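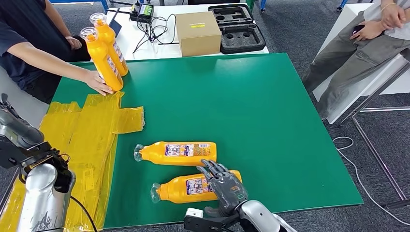 Handout 6: notes on the Forkmont demonstration

The November visit to the Forkmont laboratory covered grasping of rigid and semi-rigid containers by a two-armed robot. The demonstration was led by Adaeze Fashola and Natnael Teshome. Bottles are a useful test object: the body is roughly cylindrical, the neck is narrow, and the label gives the vision system a fixed reference. A bottle lying on its side calls for a grasp from above, with the fingers curled over the body near the label, as the right hand is doing on the green mat. An upright bottle, like the two by the yellow tape, allows an approach from the side but is more easily knocked over.

Terms used on the day

Approach: the movement of the hand from its rest position to a point just clear of the object.
Closure: the movement of the fingers until contact is made on opposing sides.
Reset: return of the objects to their starting places before the next trial.

Trial data

The Mavau set holds 3,437 recorded trials, of which 2,233 use a lying bottle. Success is scored by a person, on the rule that the object must clear the mat by 50 mm and be held until the arm stops. Partial lifts count as failures.

Work for next session

Read the Bondarchuk chapter on contact friction. Calculate the share of trials with a lying bottle, then sketch the contact points for a grasp from above and for one from the side. Hand in sketches to Dwayne Wojcik before the lecture.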